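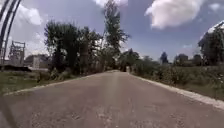

Gashi wrote in under my March piece on road tires to say the Ornus was too harsh for old asphalt and I should try the Misell before recommending anything else. Fair enough. I bought a pair of the Misell all-road tires with my own money and have now put 1000 miles on them, nearly all on narrow country roads with a worn surface and a crumbling edge.

Mounting was easy on the front and a fight on the rear. The bead is tight when new. I needed two levers and some soapy water, and after that it seated with a floor pump. Each tire weighed 301 grams on my kitchen scale. The box says 300, so no complaint there.

On coarse pavement they are quieter than the Ornus and there is less buzz through the bars. I weigh 190 pounds and run them softer than the chart suggests. Small cracks and patches mostly disappear. Bigger ones still come through, and a wider tire would handle those better if your frame has room for it. Mine doesn't.

Grip is fine in the dry. In the rain I slowed down for painted lines the same as always. They are not good on loose gravel. Moving over for a truck put me onto the rough strip at the side twice, and the front wheel wandered both times until I was back on the road.

I had one flat, a thorn, on the back way out of Castine where the weeds grow right up to the shoulder. The rear tread has started to square off in the middle. The front looks close to new. There are a few small cuts in the rubber but none go through to the casing.

They cost more than the Ornus and I expect the rear to wear out sooner. I would still buy them again for rough roads. If your roads are smooth, keep the Ornus.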